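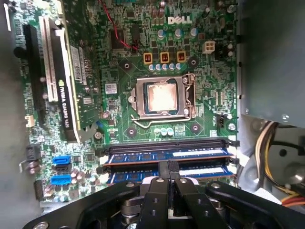 Green Dell board, old thermal paste still on the processor.

A few posts on frozen shoulder, as I've had one for 14 months and people keep asking me what it is. I'm not a doctor. I'm a bloke with a shoulder who has read a lot of leaflets.

1/ Frozen shoulder means the capsule round the shoulder joint gets thick and tight. The joint stops moving properly, whether you move it yourself or somebody else tries to move it for you. The second part is how they tell it from a torn tendon. With a tear, someone can often lift your arm further than you can.

2/ Mine started as an ache at the top of the arm, in June. I thought I'd slept on it. Three weeks on I couldn't reach my back pocket or do up a seat belt without swearing.

3/ The surgery gave me a phone slot and then an appointment with the physio there, Bushra Hayat. She had me tuck my elbow in and turn my hand outwards. Good side went a long way. Bad side hardly went anywhere. She said that was the movement she was most interested in.

4/ No scan at that point. I had an X-ray later, to rule out arthritis, and it was clear. A frozen shoulder usually looks normal on an X-ray.

5/ It tends to go in stages. First it hurts a lot and gets stiffer. Then it hurts less but stays stiff. Then it loosens. Leaflets give each stage a number of months and mine ignored them. The painful bit was the longest.

6/ Nights were the worst part by a long way. What helped me was lying on the good side with a pillow hugged in front, so the bad arm had something to rest on. On my back I put a folded towel under the elbow. Took a week or so of fiddling to get it right.

7/ It's more common if you have diabetes, and also with thyroid trouble. I have neither, but they did a blood test to check. If you've got a stiff shoulder and haven't had your sugar checked in years, mention it.

8/ Exercises. In the painful stage I was told to keep it moving but not to force it. Pendulum swings, leaning on the kitchen worktop. Later on it was walking my fingers up the wall, and pulling the arm up behind my back with a towel. Short goes, several times a day.

9/ I made the mistake of pushing through. I'd read somewhere that you have to break it loose. Two bad nights after that, then I went back to what Bushra told me.

10/ I had one steroid injection, five months in. The pain was a good deal better within the fortnight. The stiffness didn't change much, and I'd been warned about that. They seem to be of more use early on, so if you're offered one it's worth asking about timing.

11/ There's also an option where they inject a larger amount of fluid to stretch the capsule, and there's surgery. I was told about both and didn't have either. Lungile Coetzee from my walking group had the fluid one and was pleased with it. One person, so take it for what it is.

12/ Things I bought: a heat pack, which was good before exercises. A pulley that hangs over the door, also good. A £44 magnetic strap, which did nothing at all for me. I'd save the money.

13/ Work. I sit at a desk all day, so I moved the mouse to the other hand and brought the keyboard closer. I was slow for a month and then I wasn't. Reaching up for shelves was out, and so was lifting anything heavy with that arm.

14/ Driving — check you can steer properly and do an emergency turn without hesitating. I couldn't for a while, so I got the bus. Reversing was the last thing to come back.

15/ Where I am now: I can get a jumper on normally and reach the second shelf. Hand up my back gets as far as my belt and no further. It doesn't wake me any more. Physio says it may improve for a good while yet, and some people are left with a bit of stiffness for good.

16/ See someone soon if it came on after a fall, if the shoulder has changed shape, if it's hot or red, or if you feel feverish or generally unwell with it. Those aren't things to wait out with a pillow and a towel.

17/ Several of you asked about the other arm. It can happen on that side too, usually later on. Mine's been fine so far. That's everything I know. I'll answer what I can in the replies — back after tea.

374 likes · 179 shares · 44 comments
Contact · © Iltmont · Back to top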